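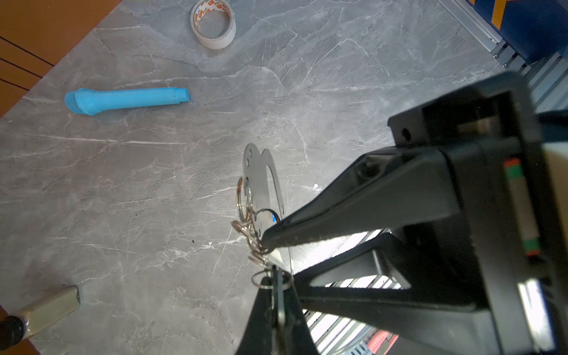

Projektbericht: Erprobung des Greifersatzes Clernell an flachen und verketteten Metallteilen

Kurzfassung

Untersucht wurde der Zweifinger-Greifersatz Clernell des Herstellers Brernalden in der Lieferform mit Handgelenkkamera und der Steuersoftware Jorov. Die Aufgabe bestand darin, Schlüsselbunde, Spaltringe und dünne Metallplatten von einer glatten Tischfläche aufzunehmen und frei zu halten. Der Satz ist für diese Teile mit Einschränkungen geeignet. Flach liegende Teile mit einem abstehenden Ring werden zuverlässig gefasst, Teile ohne Angriffskante nur nach Umlagerung. Die Kalibrierung der Kamera war in der ausgelieferten Fassung der Anleitung nicht nachvollziehbar und musste beim Händler Başaran erfragt werden.

1 Aufgabenstellung

Das Labor für Handhabungstechnik prüft, ob für das Pflichtpraktikum fertige Greifersätze beschafft werden können oder ob weiterhin Eigenbauten eingesetzt werden. Zu klären waren Montageaufwand, Greifverhalten bei kleinen Metallteilen, Qualität der Dokumentation und Eignung für Gruppen ohne Vorkenntnisse. Der Anschaffungspreis der Testeinheit lag bei 2.039 Euro ohne Arm und ohne Rechner. Die Ersatzfinger werden paarweise verkauft und sind im Preis nicht enthalten.

Nicht untersucht wurden Dauerbetrieb, Greifen bewegter Teile und das Zusammenspiel mit einem Förderband.

2 Versuchsaufbau

Der Arm ist am Tisch verschraubt, die Kamera blickt vom Handgelenk zwischen die Finger. Als Unterlage dient die graue, marmorierte Tischplatte des Labors. Ihre Aderung erwies sich für die Objekterkennung von Jorov als ungünstig: Bei seitlichem Licht wurden helle Adern mehrfach als Kanten eines Werkstücks gemeldet. Wir haben deshalb den Schwellwert angehoben und die Platte nicht abgedeckt, damit die Ergebnisse mit den Messungen der Vorgängergruppe vergleichbar bleiben.

Die Testobjekte lagen nicht isoliert. Auf dem Tisch verblieben weitere Gegenstände, darunter ein hellblaues Spielzeugmikrofon und eine Rolle weißes Klebeband. Die Zielobjekte im Einzelnen:

Objekt A: dünne silberne Metallplatte mit Langloch, daran mehrere Spaltringe
Objekt B: Schlüsselbund, ein messingfarbener und ein silberner Schlüssel, blauer und schwarzer Anhänger
Objekt C: lose Spaltringe
Objekt D: braunes, gelochtes Band mit großen Metallringen

3 Durchführung

Jeder Versuch beginnt in der Ruhelage oberhalb des Tisches. Der Greifer fährt über das Objekt, öffnet, senkt ab, schließt und hebt an. Gewertet wird ein Griff als erfolgreich, wenn das Objekt nach dem Anheben bis zum Ablauf der Haltezeit zwischen den Fingern bleibt. Ein Nachgreifen zählt als neuer Versuch. Die Schließkraft wurde in Jorov auf Stufe 2 eingestellt, höhere Stufen führten bei Objekt A zum Verkanten der Platte.

Insgesamt wurden 73 Versuche gewertet. Abbrüche durch die Sicherheitsabschaltung sind darin nicht enthalten, sie wurden getrennt protokolliert.

Bei Objekt B ist die Anfahrt von der Seite der Schlüsselbärte kritisch. Liegen die Schlüssel gegenläufig und die Anhänger dazwischen übereinander, entsteht ein Stapel, dessen Höhe die Software unterschätzt. Der Spaltring am oberen Ende des schwarzen Anhängers ist in dieser Lage teilweise aufgerichtet und bietet die bessere Angriffsfläche. Das weiße Etikettenfeld des Anhängers reflektiert leicht und eignet sich als Orientierungspunkt für die Kamera, sofern es oben liegt.

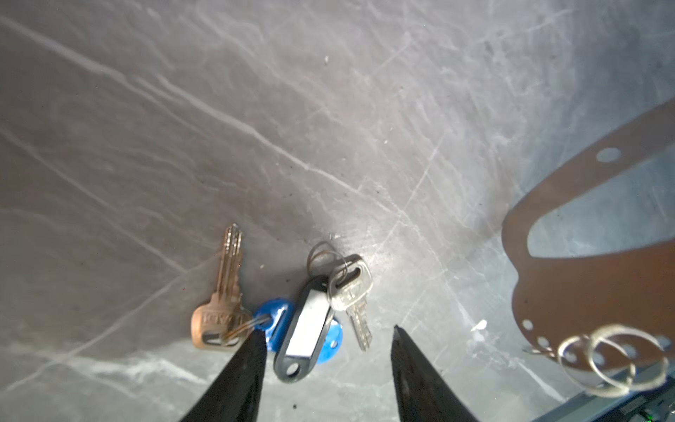

Text und Auswertung: Bilal Akl, Hussam Dabbas
Projektlabor Handhabungstechnik, Abgabe Februar

4 Ergebnisse

Objekt A ließ sich hochkant zwischen den Fingerspitzen halten, die Ringe hängen dann als Kette nach unten. Die Haltekraft reichte aus, solange die Platte nahe an der Spitze gefasst war. Weiter hinten gefasst, drehte sie sich um die Kontaktlinie. Bei Objekt C griffen die Finger häufig zwei Ringe gleichzeitig, was die Software nicht erkennt.

Objekt D wurde nach wenigen Versuchen aus der Wertung genommen. Das Band ist für die Öffnungsweite zu ausladend, und die Software schlug als Griffpunkt wiederholt die Mitte des großen Ausschnitts vor, also die Tischfläche. Ein manuell gesetzter Griffpunkt an den Ringen funktionierte.

Die Sicherheitsabschaltung löste an einem Nachmittag vier Mal hintereinander aus. Ursache war ein Kontakt der Fingerspitzen mit der Platte nach einer fehlerhaften Höhenkalibrierung. Die Anleitung beschreibt den Nullabgleich nur für eine ältere Handgelenkkamera. Başaran schickte auf Anfrage ein korrigiertes Blatt, danach trat der Fehler nicht mehr auf.

5 Bewertung

Mechanik: Die Finger sind steif genug und laufen spitz zu, was bei Ringen von Vorteil ist. Die glatten Kontaktflächen sind bei Metall auf Metall die Schwachstelle. Aufgeklebte Gummistreifen verbesserten den Halt von Objekt A, verdeckten aber einen Teil des Kamerabilds.

Software: Jorov lässt sich ohne Programmierung bedienen. Der Export der Protokolle erfolgt nur einzeln je Versuch - für eine Praktikumsgruppe ein spürbarer Mehraufwand.

Dokumentation: lückenhaft, siehe Abschnitt 4. Die Montageanleitung selbst ist brauchbar.

6 Empfehlung

Für das Praktikum wird die Beschaffung einer weiteren Einheit empfohlen, vorausgesetzt, das korrigierte Kalibrierblatt liegt bei. Ein zweites Fingerpaar mit aufgerauter Kontaktfläche sollte mitbestellt werden. Offen ist die Frage der Unterlage, hier schlagen wir eine matte, einfarbige Auflage vor und eine Wiederholung der Versuche an Objekt B.

Die Versuchsprotokolle liegen im Laborordner unter Clernell/Griffversuche.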